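**Dinu Bedding Project** (also *the Dinu bed job*) is a student robotics project at Havcombe, run out of the Drarnberg hall. Students work with hand-held grippers on folding and spreading cloth. Started in December as a term unit, now a standing one.

Work is done at a bed with a green sheet, clothes on top, humanoid robots elsewhere in the hall.

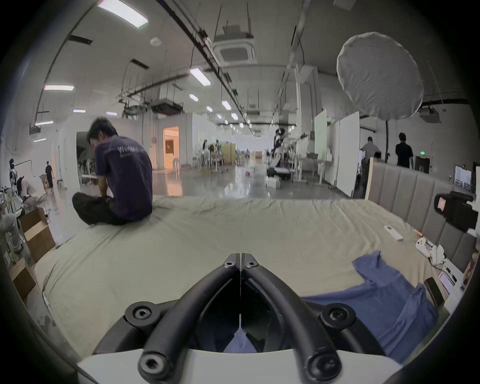 ## Workspace

Teams of 3. Sessions run 70 minutes, longer before the Hisetti Cup. The bed gets re-made between teams, tho creases are allowed under the rules. Wheeled robots have their own area with tables, on the same gray floor as the bed.
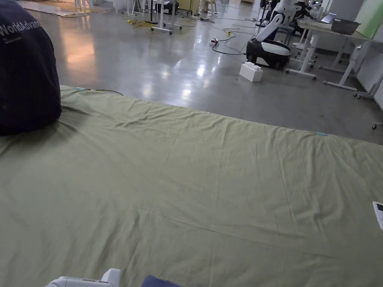
*Sheet side of the workspace, robot and tables beyond.*

## Cloth handling

Two grippers, one per hand. Basic excercise is the stretch: take a cloth by opposite ends, pull it out level, lay it down. Shirts come after. Marks are out of 90, with colour of cloth not scored. Dropped corner = start over.
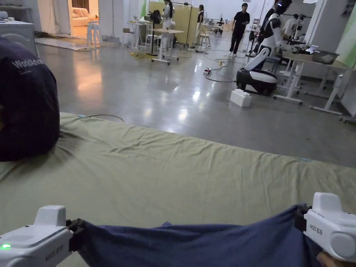 Bernadette Noonan wrote on the article's talk page that the stretch should not be called basic, as her team spent more time on it than on any of the shirts, and she asked for the marking section to be expanded.

## See also

- Hisetti Cup
- Drarnberg hall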